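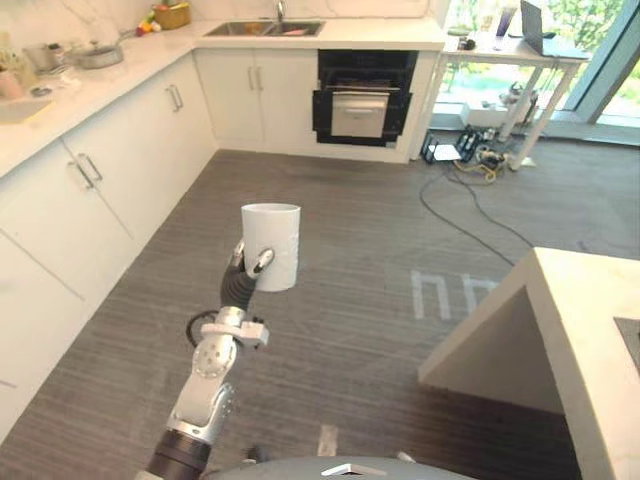

Catarina Teixeira reckons the water in Restoddale has tasted like a swimming pool since July, and she'd like to know when it's going to stop. Same here, Catarina! So I called the water office this morning and got Simão Matos on the phone, who was very nice about it and talked for a good long while.

The short version is that the old main under Ramalho Street is finally coming out. It serves 144 homes up our end of town, and while the crews switch us over to the new line they're adding a bit more chlorine than usual. Simão says it's safe to drink, but go ahead and leave a jug in the fridge overnight if the smell bugs you. I tried it and it helped -- my coffee tastes like coffee again.
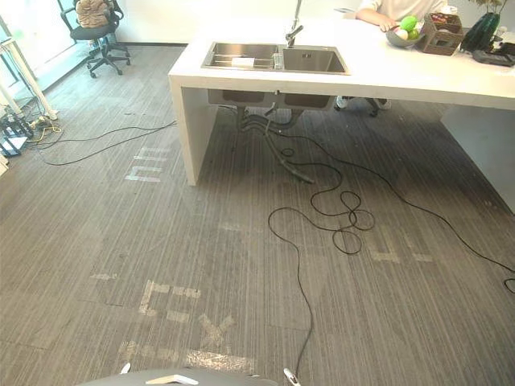

I also asked about money, of course. The town is paying for the pipe in the street, but if the piece running up to your house is lead, that part is on you, minus a grant of up to 3000 dollars. You have to apply before the crew gets to your block, so don't sit on it like I did with the sewer thing. 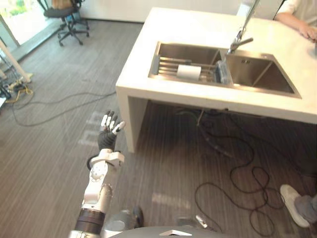 When the water goes off

Each block gets one shutoff, from 9 in the morning until mid-afternoon, with a card on your door the day before. Once it's back, run the cold tap in the kitchen first and let it go until it's clear. Hold off on laundry and dishes until then (my neighbor Rosário Nogueira has a few brown towels from last time).

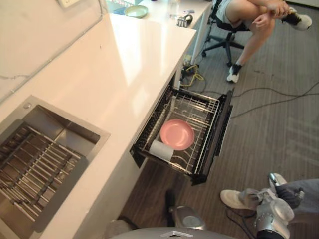 Dishes can wait until the tap runs clear.

Grant forms are at the front desk of the town hall, and they close for lunch.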